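Sernley sheet table: surface, light, sorting order
Gallery page, room notes by Frøydis Fjeld

The table at Sernley is used for sorting and checking sticker sheets before they go into the binders. Two lines are handled on it. Fadivano is the food and decorative line, printed on rectangular sheets. Jiltis is the animal line, printed on round sheets. The page covers the surface, the lighting and the order of work. Binder labels are covered on the supplies page.

Surface

The top was repainted in August. Åsmund Tangen had suggested light gray. We tested gray, white and mustard yellow on offcuts with the same sheets, and yellow was kept. White backing paper disappears on a white top, and on gray the sheet edge was hard to find under the evening lights. On yellow the edge can be picked out from a standing position. The drawback is color checking: a warm surface shifts the look of pale prints, so pastel stickers are compared on a piece of neutral card and never directly on the paint.

The paint is wiped with a damp cloth only. Solvent cleaner took the finish off one of the offcuts. Adhesive residue is lifted with a plastic scraper held flat.

Lighting

Two overhead fixtures, 2000 lumens each, hung across the room. They stay where they are. Matte sheets read well under them at any angle. Laminated sheets do not, and have to be turned until the reflection leaves the printed area. A desk lamp was tried and removed, as it put a second reflection on the laminate and a shadow across the near row.

Sorting order

Rectangular sheets come first. They are squared to one another in the tray, printed side up, and checked for lifted corners. The round sheets follow. A round sheet has no edge to square against, so the small marks near the rim, where a design has them, are used to set the rotation. Nina prefers to sort both shapes together by color. It is quicker with short stacks, but mixed stacks slide, and the round sheets end up bent over the corners of the rectangular ones.

The binder pocket is 285 mm wide on the inside. A sheet wider than that goes in the flat drawer with a slip of tissue on top. Nothing is folded to fit.

Sheets with missing stickers are kept if the backing is sound. They go at the back of the section, with the date of the check penciled on the reverse.

Gallery

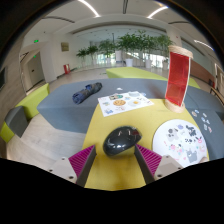 Both sheet shapes are left on the table between checks, and the middle of the surface is used for anything that needs a flat spot. A shiny item also serves as a rough test of the light. The glossy black one on the yellow has white highlights curving over its upper side and a soft shadow under its lower edge, and laminated sheets will show a similar glare until they are turned. The rectangular food sheet lies at an angle over the far edge of the top and should be drawn back in before sorting, as overhanging corners are the first to curl. The round animal sheet is placed in the tray after it, row of small black marks toward the binder.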